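Old diesel generator starts great, runs a while, then hunts and dies

Posted by Silvana Holanda
March 18, 2025
Filed under: Engines and Generators > Diesel

Hi all, first post so be gentle! I have an old Dralletti diesel generator, the two-cylinder one with the big cast flywheel that sounds like somebody dropping anvils down a staircase. I love it to pieces. It came with our place and it runs the well pump and the barn lights when the power goes out, which out here is any time the wind gets an idea in its head.

It sat from December until now with half a tank in it. I went out last weekend to exercise it and it fired right up, hardly any smoke, lovely. I put the well pump on it and went to feed the animals. When I came back it was hunting, you know, speeding up and slowing down over and over like it was breathing, and then it coughed and quit. I timed it after that and it's pretty consistent: 16 minutes with a load on it, a bit longer with no load. If I leave it alone while I have lunch, it starts up again like nothing happened and does the whole thing over.

What I've done so far:

New fuel filter (a Noveo, it's what the farm store had). Changed the oil, it was due anyway. Cleaned the air filter, which had a mouse nest beside it but not in it. Checked the coolant and it's full, and the temp gauge sits right where it always has.

I have not touched the injection pump and I would really rather not. My neighbor says it's the pump for sure and that I should send it out to be rebuilt. I called the shop and the price made me sit down on a bucket.

The fuel line from the tank runs along the wall, maybe longer than it needs to be, and there's a little hand primer on the side of the engine. When it dies the primer feels kind of mushy, if that means anything. There are no drips that I can find anywhere.

Is it the pump? Please tell me it isn't the pump.

greasecap_dan

Could be the pump. Mine did something like that and it was the pump. Put some injector cleaner in the tank and run it hard, and if it doesn't clear up send the pump out. Don't buy the cheap rebuilt ones.

Also how old is the fuel? Old fuel will do it.

Comment from Silvana Holanda

Thanks Dan. The fuel is from last fall so not ancient. I did try a bottle of cleaner and got the same result, though the exhaust smells fancier now.

flywheel_aunt

Silvana, step away from the checkbook! I've had one of these old Drallettis for years, a slightly bigger one, and I would bet you a pie that your pump is fine. A worn pump usually shows up as hard starting when it's hot, or no power from the get-go. Yours starts easy and pulls the well pump just fine until it gets hungry. A mushy primer and a slow fade is a fuel supply story to me. Either the fuel can't get out of the tank fast enough or air is getting in along the way.

Start with the cheapest thing there is, which is the tank cap. They have a tiny vent hole, and mud daubers and dust love to plug it. As the engine drinks, the tank pulls a vacuum, and after a while the lift pump can't win anymore. You let it sit, air seeps back in, and it starts again. Sound like your lunch break? Run it with the cap loose and just resting on the filler (cover it with something so no junk blows in). If it goes past your 16 minutes and keeps on going, clean out the cap and have a nice day.

If that doesn't do it, pull the fitting where the line leaves the tank. On mine there's a little brass screen on a stub inside there that isn't in the parts book. I owned the thing for six years before I knew about it. Mine looked like it was wearing a fur coat. That black slime grows where water sits under the diesel, and half a tank over the winter gives you a lot of room for condensation. Drain some from the bottom into a glass jar and let it stand overnight. If you get a layer of water on the bottom or little black floaters, you want to empty the tank and wipe it out before you do anything else. Otherwise you'll be buying filters until the cows come home.

Then there's air. On the suction side, between the tank and the lift pump, a hose can let air in and never leak a drop out, so "no drips" doesn't clear it. Rubber gets hard, the clamp loses its bite, and in it comes. What I do is put a short piece of clear fuel hose in the line just before the lift pump and watch it with a flashlight while it runs. A few bubbles right after you've opened things up are fine. A steady string of them ten minutes later is your problem. Then work back toward the tank one joint at a time. I nip up each clamp, watch again, and move on. Slow, but you can do it with a cup of coffee in your hand.
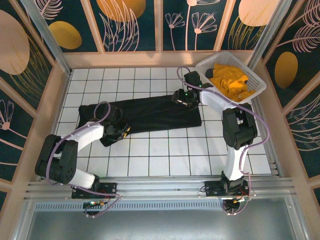
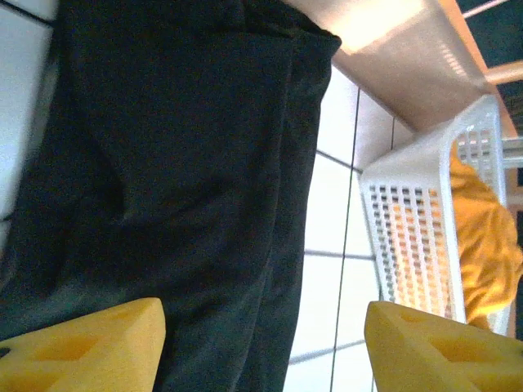
Once you've found the bad joint (or think you have), replace every bit of rubber on that line while you're at it, including the short return hoses on top of the injectors. I got a roll of the Bratard diesel hose and did the whole engine, and I cut it down by 4 feet in total because whoever plumbed mine had looped it around like garden hose. Get the kind of clamps with the smooth inside band, the others chew up small hose. After that, do your leak check on the pressure side, from the lift pump to the injection pump, and for that one you do want to look for drips. Wipe every fitting bone dry first and lay something pale underneath. A dark cloth like the one in both pictures is hopeless for this, diesel just disappears into it and all those folds will hide a drip even if it did show. White paper towel or plain cardboard, spread flat, and a spot jumps right out at you. I've used an old pillowcase too. Leave it there for an hour with the engine running and then go look where the spots are.

Bleeding it afterward is easy on these, so don't let anybody scare you. Open the bleed screw on top of the filter housing a couple of turns, work the hand primer until you get solid fuel with no froth, and close it while the fuel is still coming. Then do the same at the one on the side of the injection pump. If it still won't catch, crack the injector line nuts a little, crank until they dribble, and snug them back up. Keep your hands and face away from those when it's turning over, the pressure in there will put fuel straight through your skin and that's a trip to the hospital. Wear glasses. I mean it.

The last thing I'd look at is the lift pump itself. It's a little diaphragm pump worked by a lever off the cam, two bolts and a gasket. The diaphragm kit for mine came from Sachdeva and cost me less than a decent pair of boots. If the diaphragm has a split, you'll sometimes find your oil level creeping up and smelling like diesel, so pull the dipstick and have a sniff. If it does smell, don't run it again until you've fixed that and changed the oil.

Oh, and the Noveo filter. Nothing wrong with them, but check that the old sealing ring came off with the old filter. I've seen two rings stacked up in there and it sucks air like a straw with a hole in it. Ask me how I know!

Comment from Silvana Holanda

You are my favorite person on the internet today. I loosened the cap and it ran for 56 minutes, then it started hunting again, but much more gently, and I shut it off before it could quit on me. So the cap was part of it? The vent hole was completely plugged, I had to go at it with a sewing pin. Jar of fuel is on the windowsill overnight. Dipstick smells like oil.

flywheel_aunt

Yep, part of it. It's really common to have two small things gang up like that. My money is now on the screen, or on that long run of hose along the wall. Let us know what the jar says.

pto_pete

I'll disagree a little with the aunt on one point, and only one. Before you go pulling the fitting out of the tank, try feeding the engine from a separate can. Set a clean can of fresh diesel higher than the lift pump, run a new piece of hose from it straight to the pump inlet, put the return into the same can, and run it under load for a good long while. If it's happy, then everything from the lift pump forward is fine and you can quit worrying about the injection pump altogether. Takes no time to set up and you haven't had to drain anything. I do this before anything else on any diesel that fades out.

Keep an eye on the can, obviously. And tie it down, these old twins shake and it'll go walkabout on you.

If it still fades on the can, do the lift pump next. Strainer under the dome on top of it, if yours has the dome, and then the diaphragm.

I wouldn't bother with any more cleaner in the tank.

Comment from Silvana Holanda

Did the can test this morning, with the can strapped to a sawhorse. It ran the well pump and all the barn lights for nearly 4 hours and never missed a beat. I only stopped it when the can got low! The jar had a skinny layer of water in the bottom and some black bits that look like wet pepper. So I'm draining the tank and going after that screen, and I've ordered hose to redo the whole run. I'll go along the floor this time, it's a lot shorter than up and over the window.

Does anybody know if the brass stub unscrews from the tank or if it's soldered in? Mine has a hex on it but it doesn't want to move and I don't want to twist the bottom out of the tank.

flywheel_aunt

Mine unscrews. Put a second wrench on the bung that's welded to the tank so you're not loading the sheet metal, and give it some penetrating oil the night before. No torch, please, even with it drained.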